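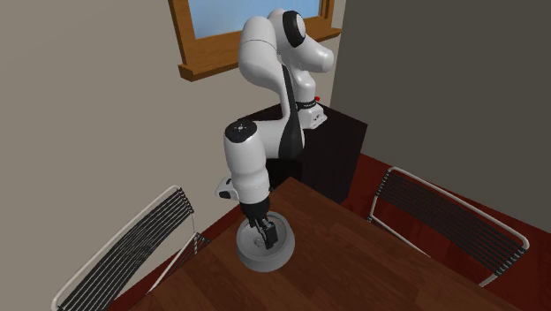 Figure 1. Simulated arm with its gripper pointing down into a light gray bowl on a wooden tabletop.

3. How collectors judge a small-scale model car

3.1 Background to the interviews

Anyone who has spent an afternoon at a swap meet will know that two people can hold the same little car, turn it over in their hands, and come away with completely different opinions of it. One will say the paint is lovely and the stance is right. The other will say that the wheels are a hair too wide and that he could never live with it on his shelf. We wanted to understand where those differences come from, and the best way we could think of was to sit down with collectors and let them talk (which, as anybody who knows collectors will tell you, is not a hard thing to get them to do).

We spoke with 50 collectors over the spring and summer, finishing up in August. Most of them buy in 1:43 or 1:18 scale, a few keep both, and a small but very cheerful group collects only 1:64 and regards everything larger as furniture. Each person was asked to bring one model they were proud of and one they regretted buying. The talks were planned to last 30 minutes, and a good many of them ran well past that, mostly because the regretted model had a story attached to it and the story had to be told properly.

Brahim Lamrani, who ran the interviews, kept the questions as open as he could. People were asked what they looked at first, what they looked at last, and what would make them send a model back. We did not give them a list of features to rate, as we had found in an earlier trial that a list tends to put words in people's mouths. A collector who has never once thought about the thickness of a windshield wiper will give it a score if you ask for one, and then you are left with a number that means very little.

3.2 What people look at first

Stance came up sooner and more often than anything else. By stance the collectors mean the way the body sits over its wheels: how much gap there is at the arch, whether the nose is a touch high, whether the track looks narrow from behind. Several people told us they could spot a poor stance from across a room, and that no amount of good printing on the dashboard would make up for it. One gentleman had brought a rally coupe from the Alcantara range as his regretted purchase, and he set it down next to the same car from Varnis so we could see what he meant. The Alcantara casting was the sharper of the two by far, with finer shut lines and much better lights, but it rode so high that he said it looked as if it were trying to keep its feet out of a puddle. He had paid more for it, too, and that clearly still stung.

Paint was the other early topic, and here the collectors divided by age of collection more than by age of person. Those who had started with older diecast were forgiving about orange peel and a little thickness around the badges, and some of them even liked it. Those who had come in through resin models wanted a thin, even coat and a true color, and they were quick to talk about metallic flake. A flake that would be right on a full-size car looks like gravel when the car is small enough to hold in your palm, and the better makers grind theirs finer to suit. Clorero was mentioned warmly in this connection, especially for its blues, which people described as hard to photograph and well worth seeing in daylight.

3.3 Opening parts

We had expected a lively argument over opening doors and hoods, and we certainly got one! Sealed resin bodies allow crisp lines and a clean profile, while diecast with working panels gives you an engine bay to peer into and something to fiddle with on a rainy evening. What surprised us was how many collectors held both views at once and applied them to different cars. A hot hatch, they felt, ought to open, since half the pleasure of such a car lies under the hood. A long-tailed endurance racer could stay shut, as its shape was the whole point of owning it.

Hinges drew a good deal of comment. The old "dog-leg" hinge, which swings out from the body on a bent arm, is strong and cheap but leaves a gap that can be seen with the door closed. Burkix moved away from it 3 years before our study, and the owners we spoke with had noticed the change and were pleased with it, although two of them complained that the newer hinge was stiff and that they were nervous of chipping the sill whenever they opened a door. One of them had given up and now leaves the driver's door permanently ajar.

3.4 Packaging and display

We had not planned to ask about boxes at all, but the subject kept coming up, so we added it to the later interviews. For 4 of the collectors the box mattered nearly as much as the car, and they stored the outer sleeves flat in drawers, sorted by maker. Others threw theirs out the same day and kept only the plinth and the clear cover. Everybody had something to say about the screws that hold a model to its base, in particular the three-sided kind that calls for a special driver, and we were shown more than one stripped head by way of evidence. Dust was the shared enemy, and soft makeup brushes were by a wide margin the favorite tool against it. We return to storage, and to what sunlight does to decals, in Section 4.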